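Ximena Navarrete
7/16/19

Spent the day on the stockroom shelves at the shop. Putting it all in one thread so I can find it again in November when we do this over.
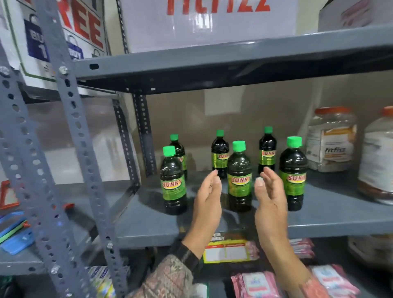

The plan was to go one bay at a time and finish each bay before touching the next. Last year I pulled everything out at once and had boxes in the hallway until the weekend.

2/ Started with the metal shelving by the back door. It's the plain gray slotted-angle kind, bolted at the corners. We bought it used when the Hafstein warehouse closed. Paid $70 for the unit and it has held up better than the new one.

3/ The SUNNY bottles, the ones with the green caps, stay on the middle shelf. I tried them down low in the spring and people kept missing them and telling me we were out.

4/ Bottles go near the front edge, labels out. I don't line them up like a supermarket. It's a stockroom. I need to read the label and reach the bottle, and that's all.

5/ Fitfizz jars go to the right of the bottles. The orange lids are easy to spot from the door. Fitfizz boxes stay on the shelf above, with the name facing out.

6/ Someone asked why I don't put the boxes on the bottom. We mop. Cardboard on the bottom shelf lasts until the first time somebody is generous with the bucket.

7/ On bolts: check them while you're in there. I went around with a wrench before loading anything heavy and two on the Nuline unit turned easily by hand. Tightened those. Everything else was fine.

8/ If you are moving a shelf up or down on this kind of unit, do both ends before you go to lunch. I'm not going to say more about that.

9/ Cleaning: warm water, a little dish soap, old T-shirt. Then a dry one. I used to buy the Tedetti spray and stopped. It left a film and the dust stuck to it.

10/ Old price stickers on the shelf lip came off with a hair dryer and a plastic scraper. 40 minutes for one bay, mostly waiting on the hair dryer. The ones from before I worked here had pretty much turned to paper fuzz.

11/ Dates. Take whatever expires first and put it in front. I do this when I unload and again on clearing day, and I still found a jar of drink mix in the other bay that should have gone out in the winter. Tossed it and wrote it down.

12/ The write-off list is on a clipboard on a nail by the light switch. I tried keeping it on my phone. Then I had a day off and nobody could see it, so it's back to the clipboard.

13/ Labels for the shelves themselves: masking tape and a marker. The printed Reltgate strips look nicer, but I move things too often and they tear when you peel them.

14/ Replying to a question here so everyone sees it. The upright spacing on ours is fixed, but the shelves can go at any height that has holes. Measure your tallest bottle with the cap on, add enough room for your hand, and set the shelf there. I forgot about the hand the first time.

15/ Also no, I don't put anything tall on the very top. I'm 5'2". Top shelf is bags, tissue, and the holiday sign.

16/ Lunch was at 2. Leftover rice.

17/ Second bay went slower. It had the mixed stuff, the samples and the returns and a bag of keys that don't open anything we have. Kept the keys.

18/ Threw out 23 empty boxes. I counted because the recycling place charges by the load now and I wanted to know if I could do it in one trip. I could, with the back seat down.

19/ Done with two bays out of three. The third one is glass and I'm not doing glass at the end of the day. That's for tomorrow before we open.

20/ Forgot to add: the step stool goes back under the counter. It was in the bathroom this morning. Please put it back under the counter.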